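Folding cell - what to order next
March, notebook entry, afternoon
By the bench team
3 min read

Went through the equipment list before the budget round closes. Burano has to share its allocation with Istance this year, so anything over the line goes back to the bottom of the pile. Starting from the cell as it stands, two arms on the extrusion frame over the butcher-block top.
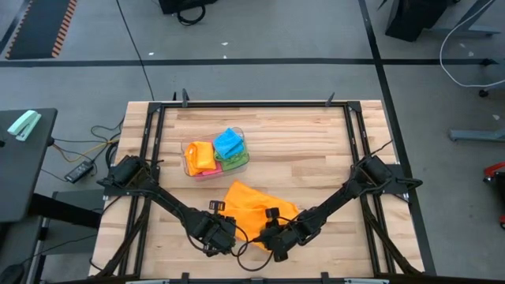 Cloth bench, orange cloth out, the others in the clear tub.

Notes from standing next to it with the list:

Cables. Each arm has its own thick bundle running down and along the side rails to the near corner, and there are thinner ones looping between the grippers. Want proper cable chain for both sides. Zapata quoted 38 a length, fittings extra. Put down for both arms.

Floor. There's a power adapter sitting on the floor between the desk and the table, with a yellow cable and a tangle of black ones by it. A rail-mounted supply tray would clear most of that. Wuleo do one for 73. I'd take it over a second monitor, which was also on the list.

Cloths. Orange, blue, green and pink at present, all plain colours. Asked for a pack of 50 mixed, with some stripes and some heavier knits. Cheap, so it can come out of consumables.

Tub. Fine as it is. Would like a spare of the same size, clear again.

The pink knit is the one I'd buy more of. It has a tight rib and bunches into thick ridges, so it's a fair stand-in for jumpers and the like. The thin cloths don't tell us much about grip force on that sort of thing. 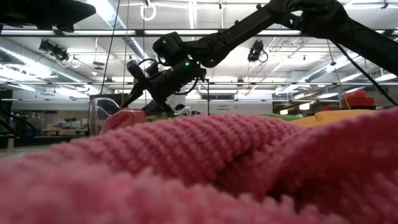
Spares and service

Wrist modules are the expensive bit and we hold none. Lead time from Zapata is 48 working days, so a failure in term would cost us most of the term. One spare, shared with Istance if they'll pay half. Finger pads by the bag - we should have done that last year.

Still to do: get the Wuleo price in writing, measure the side rails for the chain, ask whether carriage is per order or per box.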